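I get the same handful of emails about the two-arm gripper bench, so I've put my answers in one place. Veronika Ortner fixes my mistakes.

## Which fingers are you running?

The pointed ones from Keltus, for now! I tried the wide Pedach pads back in April and loved them on boxes, hated them on anything slim.

## Do both arms need the same controller?

Nope. Mine do share one (a Pritchard, firmware 3283), but mostly because I'm lazy about cables.

## What do you test with?

Cheap everyday stuff, sorted into plastic baskets. Each gripper gets 110 tries per item before I write anything down, and bottles lying on their side are my favorite troublemakers.

## Can one camera do it all?

I wouldn't! A low view tells me how the fingers meet the item, and a high one tells me where both arms are.

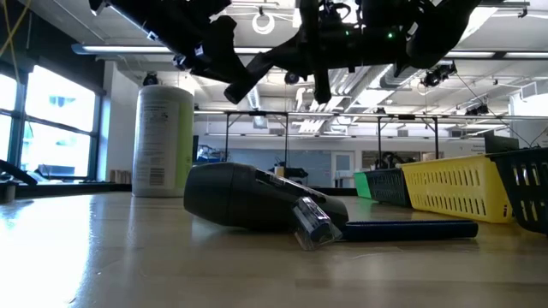
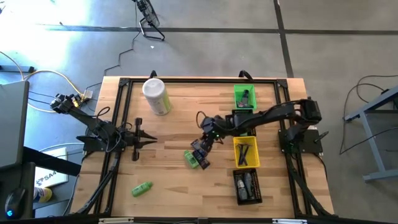
## Is the 500 gram limit real?

For the Keltus fingers, yes. I've pushed past it and they start to creep open, so please don't copy me.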